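"El móvil de mi madre me enseñó más que cualquier informe"

Llevaba meses queriendo sentarme con la responsable de producto de Trerko, la aplicación que compara tarifas de datos, y por fin en septiembre me hizo un hueco. Quedamos a las nueve de la mañana, con café, y me soltó la primera frase antes de que yo sacara la libreta: "La gente ya no cambia de teléfono por la cámara, cambia porque la batería no llega a la cena". 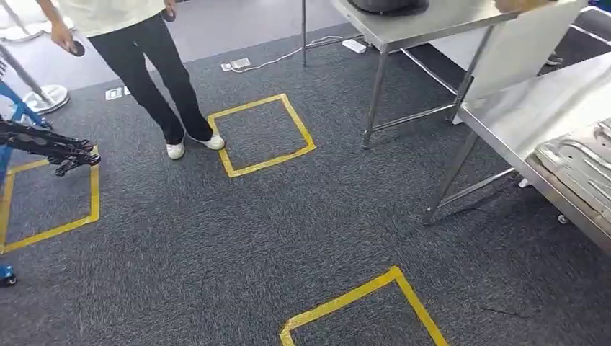
Le pregunté de dónde sacaba eso, claro. Me contó que acaban de cerrar una encuesta con 889 usuarios, y que lo que más le sorprendió fue la paciencia. "Tenemos gente que aguanta con el mismo aparato cinco años y está encantada. Le ponen batería nueva y a correr". ¡Yo me vi retratada, que el mío tiene la pantalla rajada desde la mudanza!

Hablamos un buen rato de las tarifas, que es su tema favorito (y el mío, desde que me cobraron de más en Portugal). Según ella, casi todos pagamos gigas que no gastamos. "Mi madre tenía contratados más de 12 al mes y usaba 2. Se lo miré en la cocina, en un momento, y se enfadó muchísimo. Conmigo, además". De aquella bronca salió el aviso de consumo que ahora lleva la aplicación, y que yo reconozco que desactivé a la semana porque me saltaba a todas horas. Se lo confesé y se rió: "Ya, ya, eso lo estamos arreglando con los de Grekitz, que nos llevan las notificaciones".

También quise saber qué opina de los móviles reacondicionados. Ella compró el suyo en Liment y no piensa volver atrás, aunque tardó lo suyo en decidirse. "Me daba cosa, como comprar zapatos usados. Luego llegó la caja, lo encendí y se me olvidó el asunto". Eso sí, recomienda mirar bien cuántos años de actualizaciones le quedan al modelo antes de pagar.

Al despedirnos le pedí un consejo para mi teléfono moribundo. "Cámbiale la pantalla y vuelve a hablar conmigo en primavera". He pedido presupuesto esta misma tarde.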